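The Red Basin Method, or How I Finally Got My Kitchen Under Control

Oct 12, 2019

Saturday again, and I've been down on the kitchen floor since breakfast with my basin and my bucket and a whole heap of bags, and I'm having the best time. 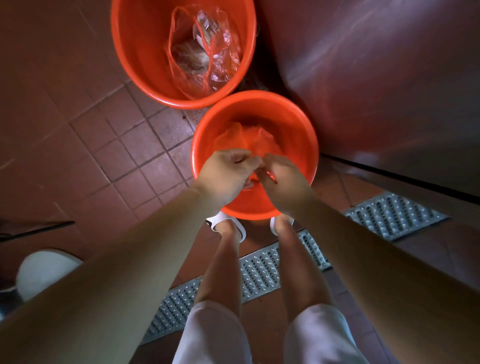

I know that sounds like a strange way to enjoy a weekend! But if you've been reading for a while you know that market day used to wreck me. I'd come home from Gestitz with my arms falling off, dump everything on the counter, and by the time I'd found room for half of it the other half was leaking into the dish rack. Everything got sticky. I'd be wiping things down until dinner, and then I'd be too worn out to cook any of what I'd bought.

So now it all happens on the floor. Tile is so easy. If something drips, you wipe it and move on, and there's all the room in the world to spread out compared to my tiny counter (which holds a kettle, a cutting board and not much else). I slip on my white shoes, I put the radio on, I sit down low and keep the basin right between my feet where I can reach everything without bending over. My back has stopped complaining. I wish I'd started doing this in my first apartment.

A basin and a bucket are really all you need. Mine are both red, and the color makes me happy every time I pull them out from under the sink. The basin came from the housewares place on the corner at Oei, the one with the plastic stools piled up outside the door, and it cost me next to nothing. It has one of those thick rolled rims, so you can grab it wet and it won't bite into your fingers when it's full. I've carried it across the kitchen loaded to the top and never lost a drop. OK, I lost a few drops once. The tile forgave me.

My routine goes like this. Anything in a bag that might drip goes straight into the basin or the bucket the minute I walk in the door. I don't even take my keys out of my pocket first. Then I sit down and go through it bag by bag, and as each one gets emptied or sorted I decide whether it's going to the fridge, the freezer, the sink or the trash. Meat and fish get their own container, always, and the vegetables never go in with them. When I'm finished, the basin and bucket both get a scrub with hot water and dish soap and go out on the back step to dry.

Now, bags. I have opinions about bags! The thin ones from the market are wonderful for exactly one trip, and the trouble is the knots. The sellers tie those things like they're mooring a ship. For years I just ripped them open, and then I'd have a torn bag and whatever was in it running down my wrist. What works for me is to gather up the top, twist it tight in the same direction it was tied, so the neck gets skinny and stiff, and then push the twist back through the knot. It loosens right up. I've tried it on every kind of bag that comes into this house and it only fails on the tiny ones they use for chilies, and for those I keep scissors handy.

Tying is the same thing backward. Squeeze the air out, gather, twist, and tuck the tail under itself. You don't have to make a real knot if you're opening it again in an hour.

I did try getting fancy for a while. I ordered a set of 4 Nindard tubs with snap lids, and I do love them for leftovers, but for sorting they're hopeless. Too deep, too narrow, and you can't get both hands in. Then there was the folding rack from Zarnance that was going to change my life and now holds my gardening gloves. I paid 675 for that rack (I'm still a little sore about it) and the basin beats it without even trying.

A few things I've picked up along the way, in no order at all:

Sweep first. I forget this constantly, and there's always some bit of fluff hiding over by the wall that I only notice once I'm sitting down.

Keep a damp cloth over one knee. You'll want it every two minutes.

Cold stuff first, even when the fruit is calling to you.

Don't fill the basin past the spot where you can still get your hands around inside it. I've done it and ended up chasing onions under the stove.

Save the good bags! Rinse the ones that only held vegetables, hang them over the faucet, and they'll do for the trash can later. I must have 1,000 of them stuffed in the drawer by now, or that's how it feels when I try to close it.

Next up is the freezer, and I want it completely cleared out before December, when my oven is on pretty much every day and there's never a free shelf anywhere. There are 5 packages in the bottom drawer with no labels on them and I truly have no idea what they are. Soup, I hope. I'm going to thaw one a week and find out.

If you've got a better trick for those little chili bags, please leave it in the comments, I'd love to retire the scissors. And now I have to go rinse out the basin and get lunch started!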